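New handling rules for two-armed units start in September

Starkico has finished its update to the floor-work rules, and they apply to every site that runs a two-armed unit, including Stevach and the Costello apartments. The old version ran to 137 lines and few operators read it through. The new one fits on 11 pages with large type.

Most of the changes came out of the log that Kevin Mulligan keeps. It held 2,089 entries by the time the review closed, and the most common complaint was long-handled tools hitting door frames and furniture.

What changes

Operators must now check the swing of the handle before a sweeping task starts, top end included. The dustpan goes down first and stays put while the broom moves toward it. If a cable hangs loose from either arm, stop and clip it back before going on.

In bedrooms, keep bedding and loose cloth out of reach of both arms -- tuck it in or move the unit. The stop button stays in the operator's hand for the whole task.

With broom and dustpan both on the tiles, both arms are busy holding the tools, so the unit should not step until both tools are lifted.

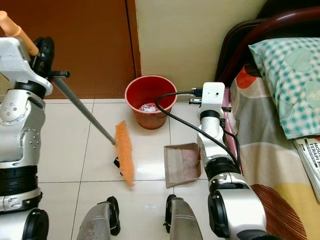 Sign-off

Every operator needs a new sign-off before running floor tasks. Cathal Gallagher is booking slots at the Hendier training room. Bring your old card.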